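4.2 Comparison of base controllers in simulated apartments

The second group of trials compared two controllers for the mobile base while the arm and gripper were kept the same. The first controller, Dulter, follows a path planned on a fixed map and corrects its heading from wheel odometry. The second, Pappas, takes the image from the head camera as its only input besides the goal and gives a forward speed and a turning rate at each step. Both were run under the Braken simulator with identical start positions, goals and time limits. The arm was held in its travel pose for the full length of each episode, and grasping was not scored in this section.

The choice of a simulated setting was made for two reasons. A failed run in a real apartment can damage both the furniture and the robot, and early versions of Pappas failed often. In addition, a fair comparison requires that both controllers face the same doorway from the same position many times over, and small differences in placement proved hard to remove in the laboratory. Results on the physical platform are reported separately in Section 5 and should be read together with those given here.

The test set contained 1048 episodes drawn from 60 apartment models. No model used in training Pappas was used in testing. In each episode the robot was placed in one room and given a goal in another, so that at least one doorway had to be crossed. Kitchens and bathrooms were treated as a separate class, in keeping with our earlier finding that small rooms account for a large share of failures. The bathroom class made up 141 of the episodes.

An episode was counted as a success if the robot stopped within the goal radius before the time limit and had no contact with a wall, a door frame or a fixed object. Contact was checked for the base, the arm and the gripper separately. This last point matters for the comparison. The collision outline used by Dulter covers only the base and a safety margin, while the gripper extends past that margin when the arm is in its travel pose. Earlier work by our group scored base contact alone and therefore gave a more favorable view of map-based control than the present study does.

Bathrooms were difficult for both controllers, although the causes differed. Dulter planned short paths that passed close to appliances and door frames. When the heading estimate had drifted, the turn toward the door was started too early, and the gripper touched the nearest object before the base had cleared it. Pappas took wider turns where space allowed. It rarely touched the door frame on the way out, but it sometimes stopped in front of a blank wall and turned in place until the time limit was reached.

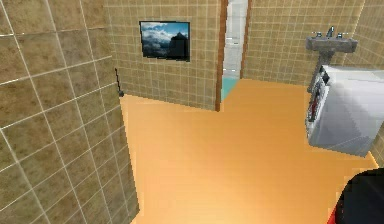
Figure 3. Simulated bathroom with an open doorway to the adjoining room. Part of the robot is visible at the lower right, near the white appliance.

The tendency to stop was studied further by replaying the failed episodes with the camera input recorded at every step. In most of these episodes the doorway had left the field of view during the turn, and the remaining image was filled by wall surfaces of similar color. Pappas keeps a short memory of past images, but that memory did not appear to be long enough to bring the robot back to the correct heading. Increasing the memory length helped in bathrooms and had little effect elsewhere. It also raised the computing time per step, and for this reason the shorter setting was kept in the main comparison.

A second set of replays tested the effect of camera tilt. The standard setting points the head camera downward so that the floor directly ahead of the robot can be seen. Raising the camera by a small angle gave Pappas a better view of distant doorways but a poorer view of low obstacles, and contacts with appliances became more common. Dulter does not use the camera and was not affected. We did not find a single angle that was best for all rooms, and we kept the downward setting throughout.

The quality of the rendered images must also be taken into account. Braken uses flat lighting and simple surface textures, and the borders between objects are not always sharp. Kenna Chisholm repeated a part of the bathroom trials with the rendering resolution doubled. The change reduced the number of episodes in which Pappas turned in place, but the ranking of the two controllers remained the same in every room class. We take this as a sign that image quality has some influence on the size of the difference between the controllers and little influence on its direction.

4.3 Effect of the gripper model

The gripper was held constant in the comparison above. A smaller study was then carried out to learn whether the result depended on the gripper chosen. Two models were used. The first was the standard model supplied with the arm, and the second was the narrower Dirkari model, which has a shorter palm and folds closer to the wrist. Each was attached to the same simulated arm, and the travel pose was left unchanged.

With the Dirkari model, Dulter had fewer contacts at door frames and next to large fixed objects. The gain was greatest in bathrooms and could not be clearly seen in living rooms, where the planned paths were already well away from obstacles. Pappas showed a smaller gain. Its policy was trained with the standard gripper in view, and the narrower model changes the part of the image in which the gripper normally appears. Tin-yau Tsai retrained the policy with both models and five random seeds, and the retrained policy performed equally well with either gripper – a useful result for laboratories that change end effectors between tasks.

We also considered giving Dulter a collision outline that includes the gripper. This removes most of the contacts described in Section 4.2, but it causes the planner to report that no path exists in several of the narrowest bathrooms. A planner that refuses a passable doorway is of limited use in a home, and the setting was not adopted. A planner that checks the outline of the full robot at every heading would be a better answer. It was outside the scope of this study, and we plan to include one in the next release of the test set.

4.4 Limits of the comparison

All doors in the test set were fully open, and no people or pets were present. Floors were treated as flat and level, with the same friction in every room, so that wheel slip was not modeled. These conditions are likely to favor Dulter, whose heading estimate depends on the wheels. The models also contain fewer small objects on the floor than an occupied apartment would. Finally, the time limit was set in April on the basis of a pilot study with an earlier base that drove more slowly than the present one. It was not changed afterward, and few episodes with either controller ended on time alone when the robot was still making progress toward the goal.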